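# Sticker Removal and the Brerkari Street Docket: A Term Report 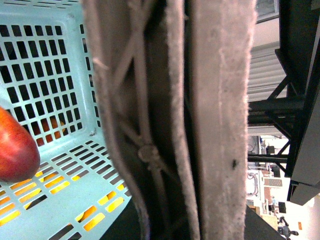

*Last changed: July, after the second round of comments*

The assignment was to pick a minor offense and follow it through a local court. I picked graffiti and unlawful posting, on the theory that the files would be short. The files are short. There are 647 of them.

All came from the public counter at the Mellari municipal court, which opens at 9:30 a.m. and considers 11:45 a.m. to be the afternoon. Copies are paid for in coins. I read every case in which the top charge was defacing property or posting a bill without permission, and left out anything where the paint was a side issue to a burglary.

## What gets charged

Most of the docket is marker pen. Spray paint comes second, then stickers, then a small pile the clerk files under "other," including one man who wrote a long complaint about parking on a parking meter in nail polish. He pleaded guilty and asked that the complaint be entered into the record. It was.

Stickers are the awkward group. The city code was written with paste and paper in mind, and it bans any bill "affixed by adhesive to a public fixture." Defense lawyers have argued that a magnet is not an adhesive (won), that a bus shelter owned by Jollemano Outdoor is not a public fixture (won, then lost on appeal), and that a sticker on top of another sticker touches no fixture at all (lost, with some sighing in the transcript).

## What happens next

Of the 647 cases, 73 ended in a fine and 13 in a cleaning order. Only 2 went to trial. Everything else was dismissed, sealed, or put off until the officer who wrote the ticket had moved to another precinct. I had planned a chapter on sentencing patterns. It is now the paragraph you are reading.

The cleaning orders were the most interesting part. A person under one reports to the Oláh Avenue depot, is given a scraper and a vest, and works off the hours on city property. The order does not say the property has to be the one that was defaced, and in none of the 13 files was it. One defendant who had tagged a library spent his hours on a boat ramp.

## Problems with the data

The court changed its form partway through the period I studied. The old form had a box for the words used in the graffiti and the new one doesn't, so I can't say whether threats or slurs were treated more harshly than somebody's initials. This was my original research question.

Sealed cases show a number and nothing more. I counted them as dismissed, and my adviser has written "hm" next to that twice.

## Still to do

- Ask the clerk whether the old forms were scanned
- Redo the table of charges with stickers and bills kept apart
- Find the appeal ruling on the bus shelter, which is cited everywhere and shelved nowhere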